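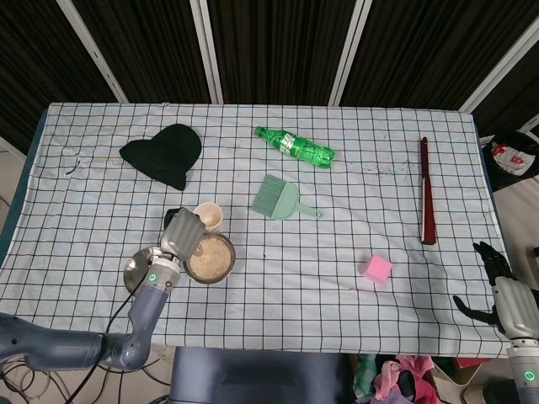

The grid cloth, the brush, the beanie and the rest of the gang.

So I've spent most of June moving small things across a table, and I have opinions now.

The project is called Wysocka (don't ask, the name was there before me) and what it needs is examples. Lots of them. Someone drives the arms through a little job, the arms and the camera get logged the whole way through, and later the model tries to learn the job from all that. The target for this batch is 200 good runs. As of this afternoon I have 39, which sounded like more before I typed it out.

The slow part is the resetting! Driving is kind of fun once your shoulders stop creeping up to your ears. But between runs I have to walk over and put everything somewhere new, and I am terrible at random. Left to myself I put the soda bottle up near the top every single time. I went back through the first couple of days and you could have drawn a map of my habits. So now I roll dice for the grid squares and do what the dice say, even when they put the knife somewhere annoying.

Favorite object: the pink cube. It's easy to see, easy to grab, and it stays where I leave it. Least favorite: the beanie, by a mile. There's no right place to grab a hat. I've tried 3 different ways and I'm keeping all of them in the set, since I'd like the model to see that there's more than one okay answer. The folks on the Clircombe list told me to pick one and stick to it. We'll see who's right.

The bowl of grains deserves its own post. I've swept the floor 2 times today.

I'm also keeping the fumbles now, as long as I recover from them. I used to toss those runs and I kind of wish I had them back.

Next up is labeling, which I've been putting off with great dedication. If anybody has used Erkley for trimming the dead time off the start of runs, please leave a comment, because I'm doing it by hand and it's eating my evenings.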